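Speaker notes, house rules for two-arm table setting, Nov 9, 2025

Welcome everyone, and thank you so much for coming (grab a seat near the front if you can!). Start with why Kundico wrote its rules down at all. 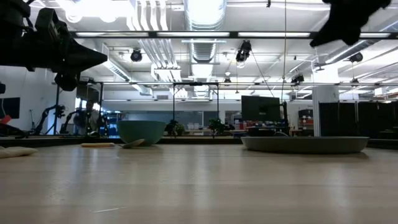

Rule one, and please say it slowly, is that hands stay off the table while the arms are live. Tell the Broda story if there's time.
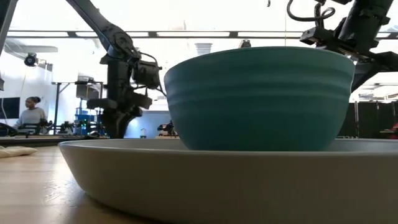
Rule two is the slow first run, 5 passes at low speed after any change, even a tiny one. Mention that we added this in September. 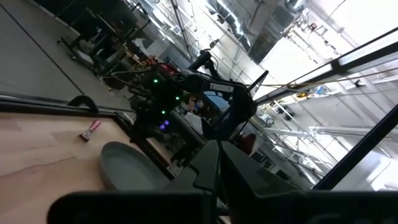
Meijer wrote back that 5 was too many for a change of napkin, and would we settle for 3. Fair point, and I'd love to hear what the room thinks. 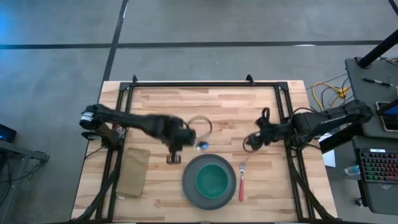

Who can press stop? Anyone in the room, visitors included, and they never have to explain themselves first. Then hand out the Volletti checklist, 15 lines, and take questions.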